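Folotier Working Group on Good Practice for Two-Arm Workcells
Minutes of the Regular Meeting, June 2021
Held at the Dağdelen building, upper meeting room
Chair: Şengül Yaman
Represented: Umach, Firkamen, Folotier secretariat
Status: Approved for circulation to members

1. Opening and agenda

The Chair opened the meeting and confirmed that a quorum was present. The agenda was adopted with one change: the item on storage of session records was moved ahead of the item on training, at the request of the Firkamen delegation.

2. Minutes of the May meeting

The minutes were approved with two corrections. In item 3, "supervisor" is to read "operator." In item 5, the sentence on spare gripper fingers is to be deleted, as it repeats a sentence already in the draft guide.

3. Matters arising

3.1 The secretariat reported that the comment period on the draft guide had closed. The draft drew 104 comments. Most concerned wording. The remainder dealt with cable routing, the start position of the arms, and who may restart a session after a stop.

3.2 Umach had been asked to supply its internal checklist for soft goods. The checklist has been received and placed in the members' folder. Members were reminded that it may not be passed outside the group.

3.3 The request for a joint meeting with the procurement group remains open.

4. Section 6 of the draft guide: handling of cloth and other soft goods

4.1 The Chair introduced the revised section. It applies to fixed tabletop workcells in which two arms share one work surface and handle towels, garments, or similar items. It does not apply to mobile units.

4.2 The Firkamen delegation proposed that the work surface be plain and free of any item that is not part of the task. Umach supported the proposal but asked that fixtures bolted to the table be exempt. Agreed. The secretariat will draft the exemption.

4.3 On cables, there was a long discussion. The May draft stated that cables "should be kept tidy." Several members considered this too vague to be checked. Umach preferred a rule that no cable may touch the workpiece at any point in the motion. Firkamen stated that this could not be met on its present arms without new brackets, and asked for a transition period. The Chair ruled that the text should state the rule as a recommendation in this edition and that the transition period be considered separately.

4.4 On contact with fabric, the group accepted the principle that the operator should be able to view the point of contact from the wrist as well as from a fixed position. Firkamen asked that the guide not name any type of camera. Agreed.

4.5 The following were entered with this item.
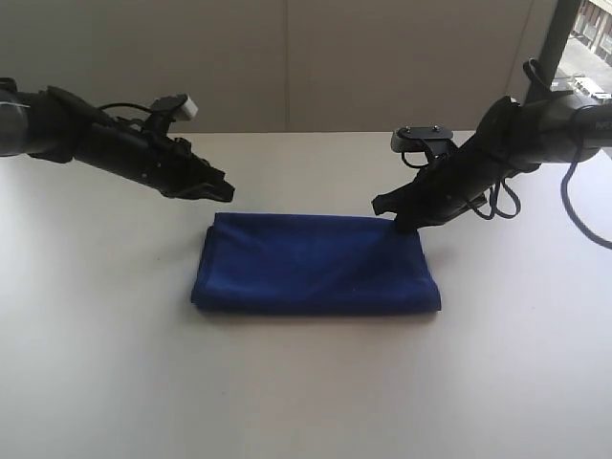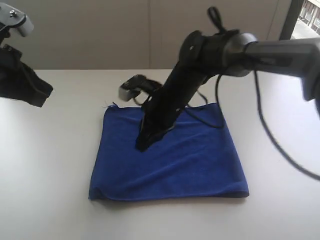

Towel work on the shared table, entered under 4.3 and 4.4.
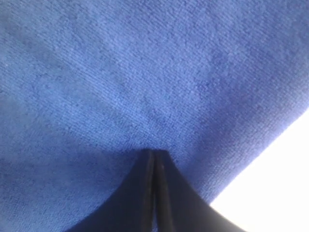 Question from the Firkamen delegation: Who may restart a session after an operator has stopped it?

Answer from the Chair: The operator who stopped it, or a person to whom that operator has handed over in writing. The handover must be entered in the session log before either arm is powered.

4.6 The answer was accepted as the sense of the group and will be added to Section 6 as a numbered clause. Umach asked whether an entry in an electronic log satisfies the words "in writing." The Chair confirmed that it does, provided the entry carries the names of both persons.

4.7 A proposal to set one maximum speed for all cloth tasks was discussed and withdrawn. Members agreed that each site should set its own limit, record it, and post it at the workcell. The limit is to be reviewed whenever the gripper fingers are changed to a different pattern.

5. Storage of session records

5.1 The secretariat presented a paper on how long session records should be kept. The Dağdelen site now holds 986 sessions, and the index was prepared under an earlier naming rule. Members noted that records without a site code are difficult to trace when a question is raised later.

5.2 It was agreed that every record shall carry the site code, the workcell number, the task name, and the version of the guide in force on that day. Records made under the earlier rule need not be renamed, but the index must show which rule applies to them.

5.3 Firkamen asked that records of stopped sessions be kept for the same period as completed ones. Agreed without a vote.

5.4 The retention period itself was not settled. Umach will circulate a proposal.

6. Training of operators

6.1 The group reviewed the training outline. The Chair observed that the outline covers normal operation well but gives little space to stops, handovers, and the return of both arms to the start position. The secretariat will add a unit on these subjects.

6.2 Members discussed whether an operator trained at one site should be accepted at another. Umach was in favor. Firkamen was in favor only where the arms and the stop controls are of the same model. The Firkamen wording was adopted, with Umach's reservation recorded at its request.

6.3 An allowance of 800 dollars was approved for printing the operator cards. The cards will be issued after Section 6 is final.

7. Other business

7.1 The secretariat asked members to use the comment form when sending changes to the draft. Comments sent in the body of an e-mail will be returned to the sender.

7.2 Umach asked for the definition of "workpiece" to be moved from the annex to the front of the guide. Agreed.

8. Actions

Secretariat: draft the exemption for bolted fixtures (4.2); add the restart clause to Section 6 (4.6); add the new training unit (6.1); move the definition of "workpiece" (7.2).

Umach: circulate a proposal on the retention period (5.4).

Firkamen: submit a written request on the transition period for cable routing (4.3).

Chair: write to the procurement group regarding the joint meeting (3.3).

9. Next meeting

The date will be set by the secretariat once the revised Section 6 has been sent to members. The Chair closed the meeting.

Minutes prepared by the Folotier secretariat and reviewed by the Chair.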